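Three Grippers and a Square of Tape
Print | E-mail

I said in January that I was finished buying things for the arm, and I would like credit for having lasted most of the month.

The arm itself is fine. It's the usual white printed one that half the internet has on a table somewhere, and mine took two spools, one of which I ruined by leaving it next to an open window. What I've never been happy with is the last few inches of it. An arm can wave beautifully and still be useless if it can't pick anything up, and for a long time mine waved beautifully.

So I spent my evenings trying three grippers on the same arm, with the same servos and the same job, and I wrote the results down in a notebook like an adult. The job was simple. Pick up a small box from the table, carry it a short distance, set it down inside a square of painter's tape. A box inside the tape on all sides is a pass. A box touching the tape is a fail. A box on the floor is a fail and also wakes up the people downstairs.

Each gripper got 100 tries. I did them in blocks of twenty because the shoulder servo gets warm and starts to sag, and I didn't want to blame a gripper for somebody else's shoulder.

The first was the stock claw, the one that comes in the original files. One finger moves, the other just stands there. It's sturdy and it prints without supports, and I have nothing against it personally. The trouble is that a box doesn't get squeezed so much as shoved into the fixed side, and the arm has to be lined up already or the box turns as the jaw closes. Then you set it down crooked, with one corner on the tape. It got 38. I had told Ezequiel Lozano it would get at least 60, and he has a screenshot.

The second was the Jodia, a soft gripper with three rubbery fingers that curl in when you pull a cord. I wanted to love it. It feels expensive, it makes no noise, and it will pick up an egg, which I know because I did that for an entire evening when I should have been testing boxes. With a box it's less sure of itself. The fingers wrap the corners, the box settles wherever it likes, and then it lets go one finger at a time so everything gets a little goodbye kick. 54. If your life is mostly eggs, buy the Jodia.

The third was the two-finger design that Thoa Đoàn drew up, with angled jaws that come to a point. She calls it the Barredo and won't tell me why. She sent me the files with a note saying the tips were "possibly too pointy," and I printed them in white to match the rest, as if anyone was going to compliment me on it.
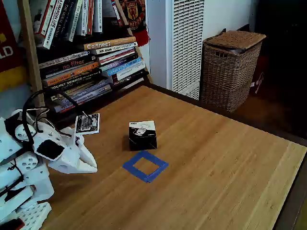
It took me two tries to get the jaws to close evenly. The first set rubbed at the hinge, and I went at them with a nail file until they stopped rubbing and started wobbling, so I printed them again and left them alone. After that I had very little to do. The points get down beside a box without bumping it, which was the stock claw's favorite trick, and because both fingers move, the box mostly stays where it was while it's being grabbed. 83 out of 100. Of the misses, more than half came in one bad block when I had loosened a screw at the wrist and not put it back properly. I left those in the count. I thought about it for a while first.

There's a downside, and Thoa was right about what it is. The tips are too pointy. They're great on a box with square sides and miserable on anything round. A ping pong ball shoots out like a bar of soap. I lost one behind the heater and it can live there now. They also scratch cardboard if you run the servo at full strength, so I turned the closing force down until it would just barely hold on. I'd suggest starting low and creeping up. I started high and crept down, and I have a box with a dent in it.

I changed controllers halfway through, which is the sort of thing you're not supposed to do in a fair test, so I went back and reran the first 20 stock claw tries on the new board. They came out two better. I decided two was nothing and moved on.

The old board was the Odico, the cheap one, and my complaint about it is that it forgets things. You set the limits for each joint, you turn it off, you have dinner, and when you come back it has the open mind of a newborn. The replacement is a Clurkura, which remembers its limits and will tell you what each servo is drawing if you ask it in exactly the right way. That number is the best thing I've bought all winter. When the fingers close on a box the draw goes up, and when they close on air it doesn't, so the arm can tell if it missed. Before this it would carry nothing across the table with great care and set it down in the square.

Ginette Beaudoin asked in the comments last time if I was going to add a force sensor to the fingers. Probably not. The servo draw gets me most of the way, and the sensors I looked at cost more than the rest of the hand. Vernon Dhillon suggested gluing strips of a bicycle inner tube on the jaws, and I did that at the very end, too late to count. Ten extra tries, ten in the square. That's a tiny number and I'm trying not to be excited. The rubber also seems to calm down the round things. A lime stayed put. The ping pong ball's replacement did not.

For anyone who plans to do this at home, a few notes I'd have liked to have:

Make the tape square bigger than you think. Mine started out a hair larger than the box, and for two nights every gripper looked terrible.

Tie the cable up with some slack in it. Mine was tight at first, and at full reach it tugged the wrist sideways just enough to spoil the drop.

Clamp the base. I know you think it's heavy enough.

The whole business, counting reruns and the egg evening, came to something like two weeks, which is longer than I spent on my taxes and a good deal more carefully documented. Amado Aquino wants to borrow the Jodia to see if it can handle peaches, and he's welcome to it. I'm keeping the pointy one on the arm.

Next I want to try the same test with the box starting at odd angles. So far I've been setting it down more or less square to the arm every time, and I suspect that 83 is going to look pretty flattering once I stop helping. Thoa has already sent new files with rounder tips. The file name ends in "final2," so I'm waiting a few days before I print it.

Print | E-mail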